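Skostora workshop, rear bay
Work table and sheet metal storage checklist, with comments

Checked against the Sikero list, 2018 edition. I have left out the items that ask whether staff "feel confident" about safety, as I can't inspect a feeling.

1. Exits and walkways
Clear on the day. The sign-in sheet claims they are clear every day, in the same pen and the same handwriting since August. I would treat that sheet as decoration until someone dates the entries properly.
Result: pass, with doubts

2. Fire extinguisher
Tag 3634, gauge in the green. The bracket is 60 inches off the floor to the handle, which is at the upper limit. Skoltumlow says its bracket "cannot be mounted wrong." Check the screws anyway.
Result: pass

3. Work tables
Look at the front edge for burrs, push on each corner, and check that the legs stand level. The supplier's sheet rates the tables at 703 pounds. It doesn't say whether that means spread out or all in one spot, so I would ignore the number until they answer. Large panels should lie flat and be lifted by two people wearing cut-resistant gloves. Tabs and punched holes are where hands get opened up, whatever the drawing says about deburring.

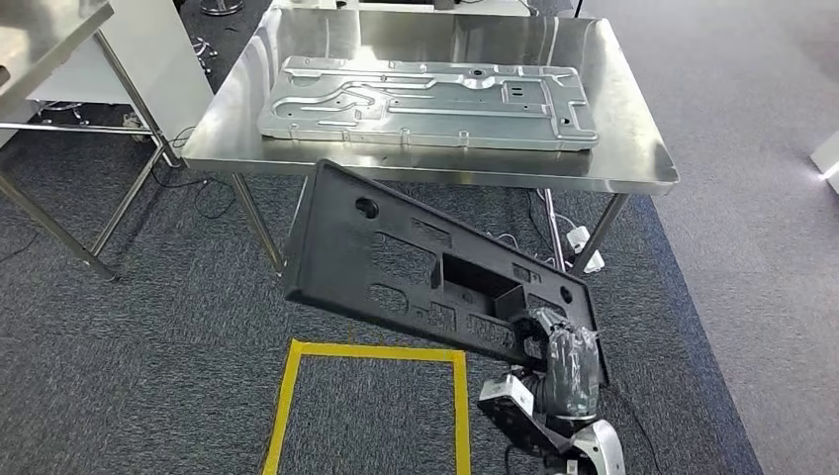
4. Flooring
Carpet under metalwork is a poor choice. It hides slivers, and the cleaning contract covers vacuuming only. Run a magnet over it if you like, but it won't pick up aluminum.
Result: needs action

5. Lighting
The Bauerfeind lamps were sold as glare-free. Stand at the table and judge for yourself. Bare metal throws light back at you from most angles, and a scratch or sharp edge is easy to miss.
Result: pass, recheck after dark

6. First aid kit
The lid says 130 pieces. Most of them are small bandages. There was one pressure dressing, and its wrapper was torn.
Result: fail, replace dressing

7. Training records
Certificates on file for all staff. Every one shows a perfect score. Ask for the test.
Result: open

Next check is due once items 4, 6 and 7 are closed in writing. A phone call saying they're done doesn't count.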